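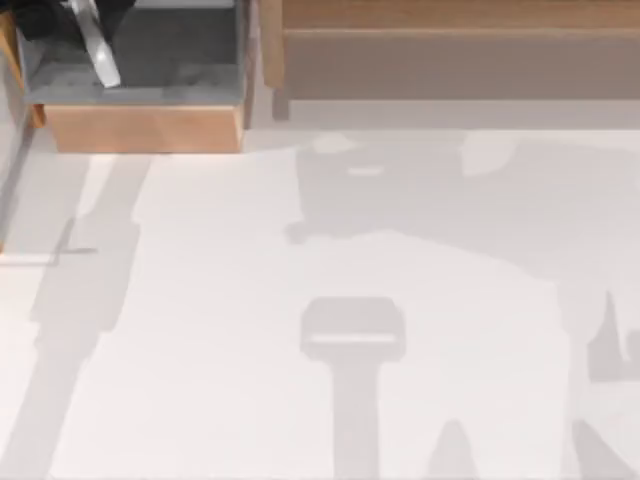

My sister told me I was mad to take two trains and a bus for a cheese fair, and that the one in Skovora was closer and had better parking. She may well be right about the parking! But I'd wanted to see the Jostadlow autumn fair ever since I tasted a piece of their smoked curd in August, and the bus ride alone was worth it, all wet beech woods and little chapels.

It's held in the old grain hall behind the market square. Doors open at 8 and by the time I got in (twenty minutes late, wrong bus stop) the queue for the Kopecký stall was already past the coat racks. They're a family dairy from further up the valley and make a washed-rind cheese with caraway that smells like a stable and tastes wonderful. I bought a half wheel, then went back for another half, so I suppose I own a wheel.

The best part was the tour of the Skormont ripening cellars, which run under the hall and out beneath the street. Tickets are sold at the side door and mine was number 1009, which I've kept. You go down 2 flights of very worn steps, put on a paper hat and overshoes, and then it's just shelf after shelf of cheeses in the half dark. Our guide let us tap one with the little hammer and listen – a good one gives a dull, even sound, a cracked one sort of rattles. I couldn't hear the difference until the third try, and then I didn't want to give the hammer back.

We also tried the same hard cheese at three ages. The youngest was milky and a bit squeaky, the middle one nutty, and the oldest had those crunchy bits I love. Most of our group liked the middle one. They're wrong, but it left more of the old one for me.

Lunch was potato soup with a fried cheese dumpling in it, eaten standing up by the weighbridge. Bring cash, as only the bigger stalls take cards, and bring a cool bag too. I had neither enough cash nor any sort of bag, and the bus home was very warm.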